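Oltley Community Orchard Group
Minutes of the December general meeting

Held in the upstairs room at the Cloveck Street library, starting at 7:00 p.m.
Chair: Manju Rana
Minutes: taken by the chair's neighbor on the left, who has been promised cider for it

1. Welcome

Manju opened the meeting and welcomed everyone, with a special hello to the families from the Boersma end of town who came for the first time. Coats were piled on the radiator and extra chairs had to be brought in from the children's section. What a great turnout for a cold night!
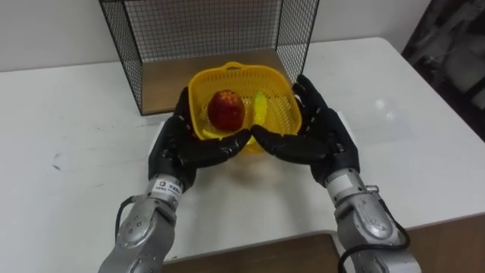
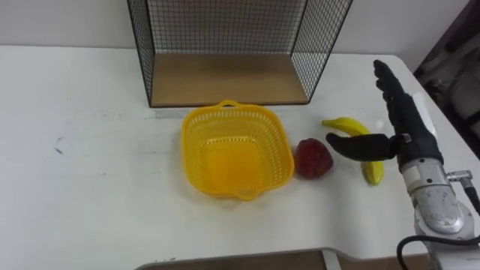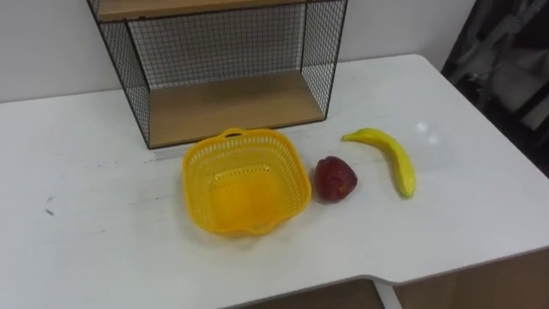
2. Minutes of the last meeting

Approved with one change. Under "Pruning day," the old pear by the gate was listed as dead. It is alive, and put out a good flush of leaves after the minutes went out. The word "dead" will be replaced with "resting."

3. Matters arising

The hose splitter has been replaced. The new one does not leak at the joint, and both lines can run at the same time.

The sign on the north fence is still missing its last letter. Left for spring, when the ground is firm enough for the ladder.

The bramble patch behind the compost bays was cut back twice over the fall. It will need one more go before the new trees are planted. People who like that kind of work (and there are a few of us!) should bring long gloves, as the short ones in the shed have holes in them.

4. Harvest report

This was the happiest part of the evening. The harvest book was passed around the table and read aloud in places. The total for the season came to 2,058 pounds of fruit, which is our best ever, and it got a round of applause. The early apples were small but very sweet. The late russets kept coming long after we expected them to stop, and the last crate was picked in light snow.

The pears were a mixed story. The upper row did well and the lower row dropped most of its fruit in the windy spell. Several members thought the lower row could do with a hedge or a slatted screen on the open side. The chair asked for sketches by the next meeting.

Most of the fruit went to members and to the school kitchen. The rest was pressed. Everyone agreed that the second pressing tasted better than the first, and there was a long and cheerful discussion as to why. Theories included the russets, the cleaner press cloth, and people simply being thirstier that afternoon.

5. New trees

Two new apple trees have been ordered from the Misau nursery, both on semi-dwarf roots. They will arrive bare-root and must not sit around, so planting will happen as soon as they come. Holes can be dug ahead of time if the ground is open, and covered with boards so the dog walkers don't find them the hard way.

There was some back and forth about where they should go. The first plan had them at the bottom of the slope, but cold air settles down there and the blossom has been caught by frost in past springs. After looking at the map, the meeting agreed on the gap halfway up, next to the mulberry. They will get morning sun and can share the existing water line.

Names for the trees: the children present asked if they could choose. Agreed, with enthusiasm. Suggestions go in the jar by the library desk.

6. Winter pruning

Pruning will start once the leaves are fully down and stop when the buds begin to swell. We are short on sharp saws. Anyone with a folding saw at home is asked to bring it along, with a bit of colored tape on the handle so it finds its way back to the right person.

A reminder on the basics, requested by newer members: take out dead and crossing wood first, then step back and look at the whole tree before cutting anything else. Cut just outside the collar. Leave the fruiting spurs on the old russets alone, even where they look crowded. Anyone unsure about a branch should tie a piece of yarn on it and ask.

The chair will lead a practice session on the three oldest trees. It really is a lovely way to spend a winter morning, and there will be soup.

7. Grafting

A member brought in a bundle of cuttings from a tree in her late uncle's yard. It has no known name. The apples are yellow with a pink cheek and hold their shape in a pie. The yard is being sold, and she would love to see the tree carry on somewhere. The meeting was delighted. The cuttings will be wrapped in damp paper and kept in a refrigerator (away from any fruit) until grafting time, and rootstock will be added to the nursery order.

Several people asked for a lesson in whip-and-tongue grafting. We will try it on willow sticks first, which cost nothing and forgive a lot of mistakes.

8. Tool shed

The shed door sticks in wet weather. It will be planed along the bottom edge. The rakes are to be hung up again after use and not leaned behind the door, where they have been lying in wait for people's shins.

The wheelbarrow has a slow puncture. A new inner tube was agreed. There was a proposal for a second wheelbarrow, warmly supported, to be looked at again once the seed and rootstock bills are in.

9. Wassail evening

Going ahead again! We will meet at the gate at dusk, walk up to the oldest tree, sing to it as badly as last year, and hang toast in the branches. Please bring a lantern or flashlight, a mug, and something to bang. The songs will be printed in larger type this time, as the small type was hopeless in the dark.

Hot cider will be served near the top bench. The path by the stream gets slick, so please come in by the upper gate.

10. Any other business

The honey bee question was raised again. There is plenty of interest in having a hive, and one household keeps bees already and is happy to give advice. To be the main item next time.

A lost blue mitten was held up. It was claimed.

Thanks were given to the library for the room and for letting us run over, and to whoever made the apple and walnut loaf, which was gone before item 4.

11. Next meeting

Same room, same start time, after the winter pruning is underway. Sketches for the pear row windbreak and tree names for the jar are due by then.

Meeting closed at 8:50 p.m.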